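第四章 采集示教数据(双臂工作台)

前面三章把机械臂装好、标定好了,Mustus 采集软件也能连上两台控制器了,那接下来就是我自己最喜欢的一章:教它干活!说是"教",其实就是一条一条地录示范,录够了再丢给训练那边去消化。我第一次录的时候特别兴奋,一口气录了一下午,结果大半没法用(原因后面会讲,都是很低级的毛病)。所以这一章我写得啰嗦一点,你照着做,能少走不少弯路。

本章默认你用的是 Grirora 任务包里的"桌面物品"那一组。别的任务包步骤差不多,只是物品清单不一样。

4.1 铺桌面、贴格子

1. 先把工作台擦干净,铺一层牛皮纸。纸要拉平,边上压牢。有点折痕没关系,我的纸从来没有完全平过,但是鼓起来的包一定要压下去,轻的杯子站在上面会歪。

2. 用蓝色胶带把纸面分成大格。先贴长的,顺着桌子的长边走,再贴横的。不用拿尺子较真,稍微斜一点也行,格子是给人看的,方便你按摆放表放东西。

3. 打开软件里的"摆放表",把每个格子的编号和桌上的对一遍。编号从离示教器最近的远端角开始数,我当初数反了,整组数据的标签全是镜像的,改了好久……

4. 每轮只放摆放表上写的东西。杯子、网球、罐子这些任务物品之外,手机、钥匙、螺丝刀统统拿走。

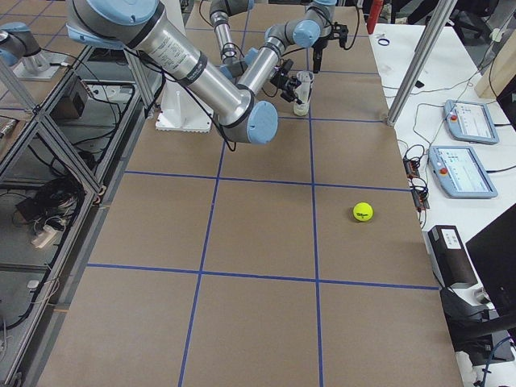 5. 格子贴好以后就别再动了。胶带翘边可以按回去,要是整条换过,请在软件里新建一个"桌面版本",不要接着旧的录。训练的时候 Precious Salazar 会按版本分开看结果,混在一起她是能看出来的,而且她会来找你(我被找过两次)。

注意:铺纸、贴胶带的时候两台臂都要处在停止状态。要伸手进工作区,先按急停,别图快。

4.2 开始之前的检查

这一小节很短,但是请每次都做,哪怕你中间只是去倒了杯水。

1. 两个示教器都放在旁边的白桌上,屏幕朝上,急停按钮要够得着。线理一理,别让线拖到工作台上面去。

2. 在软件首页看相机状态。固定相机和腕部相机都应该显示绿色,有一个是黄的就先别录,点"重连"等一会儿。

3. 把两台臂分别开到起始位,夹爪张开。看一眼腕部的线缆,手腕转起来时不能绷紧,也不能挂住夹爪。

4. 速度上限设成 24(软件里是百分比)。新手真的别调高!录得慢一点完全没问题,后处理会统一时间轴。

5. 填任务名和操作员代号。代号用英文小写,不要用中文名,旧版的导出脚本碰到中文会报错,这个问题报给 Evangelista 那边了,还没修。

4.3 录一条示范

好,终于可以动手了。下面拿"抓杯子"做例子,因为它最容易上手,也最容易录坏。

1. 按摆放表把杯子立在指定的格子里,其他物品也各就各位。每一条都要换一点位置,同一个格子里往左挪、往右挪都可以。我知道摆东西很烦,可要是杯子永远站在一个点上,模型就只会背那个点。

2. 手收回来,人退到白桌外侧,松开急停,点"准备"。

3. 听到提示音以后再动。先把夹爪移到杯子旁边,高度大概对着杯身中段,停一小下,然后水平靠过去。从侧面进比从上面压下去稳得多,纸杯尤其怕压。

4. 两指都对着杯身、两侧留出差不多的空隙时再合拢。合拢要慢,夹稳就松手,别一直按着键不放,纸杯会被你捏扁。 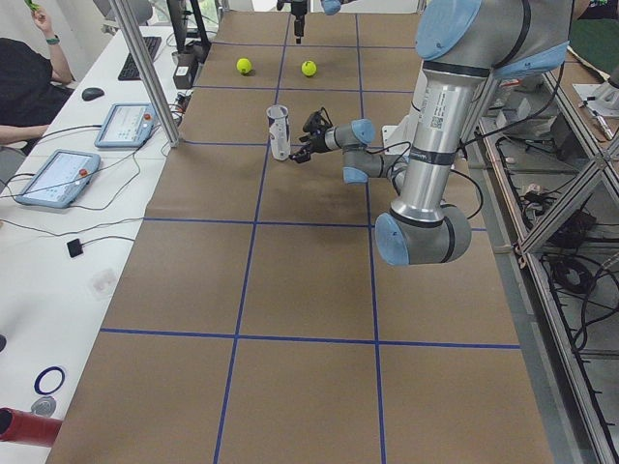
5. 抬起来以后,走一条你自己觉得顺的路线就行,不必追求每次一模一样。中途犹豫了、绕了一下也没事,这种示范我反而愿意留着。真正不能要的是碰倒了东西还继续往下走,后面整段画面都和摆放表对不上了。

6. 放下,张开夹爪,沿着进来的方向退出去,再点"结束"。很多人放下就点结束,少了退出那一段,模型学完以后就会抓着杯子发呆(真的,我见过)。

7. 马上给这一条打分:3 是顺利,2 是完成但有磕碰,1 是失败。当场打,别攒着,录到后面你根本记不清哪条是哪条。失败的也请保存,不要删,它们单独进一个文件夹。

提示:每个任务录满 60 条再换下一个。软件的目标值写的是 66,多出来的 6 条是留给回看时剔除的余量。如果剔除完还够 60 条,就不用补录。

小心:一个人操作一台臂的时候,另一台臂要停在起始位,不要两边同时练手。双臂任务在第六章,那一章有专门的口令和站位。

4.4 腕部相机与反光物品

杯子和网球录顺了,就可以上金属罐了。罐子麻烦在反光,内壁亮得像镜子,会把周围的颜色映进去,固定相机里还好,腕部相机凑近了就很明显。

1. 换罐子之前,先在"相机"页把腕部相机的自动曝光关掉,改成锁定。不锁的话夹爪一靠近罐口,画面会忽明忽暗。

2. 把夹爪开到罐子上方偏一点的位置,看预览。罐口的边缘要能看清楚,一圈亮边别糊成一片白。糊了就把曝光往下调一格,再看。

3. 罐身的标签也转一转方向。每录几条就换一面朝向相机,免得它只认得印着大标志的那一面。

4. 人站在哪里、坐在哪里都没有硬性规定,背景里有人走动是正常的,训练时本来就希望它别太在意背景。手不要伸到罐子前面挡住就好。

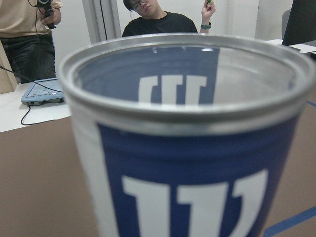 图4-3 腕部相机近看金属罐:罐口边缘清楚,内壁映出蓝色标签。

5. 满意了就点"保存预设",名字写成"物品加日期"的形式。下次换回纸杯时记得把预设也换回来,我忘过,白录了半天。

4.5 收尾和上传

1. 两台臂回起始位,按下急停,再去收桌上的东西。

2. 在软件里点"回看",用四倍速扫一遍。主要看有没有相机掉线、有没有打错分,其他的不用纠结。

3. 把要剔除的勾掉,点"打包"。打包时别合上电脑,它一休眠就得从头来。

4. 上传到 Clutmont 服务器,等状态变成"已校验"再走。只显示"已上传"还不算完,校验没过的包第二天会被自动清掉,那种心情我就不形容了。

如果校验一直卡住,先看 4.2 第 5 步的代号有没有写成中文。排除了这个还不行,就翻到附录 B 的错误码表,按代码查。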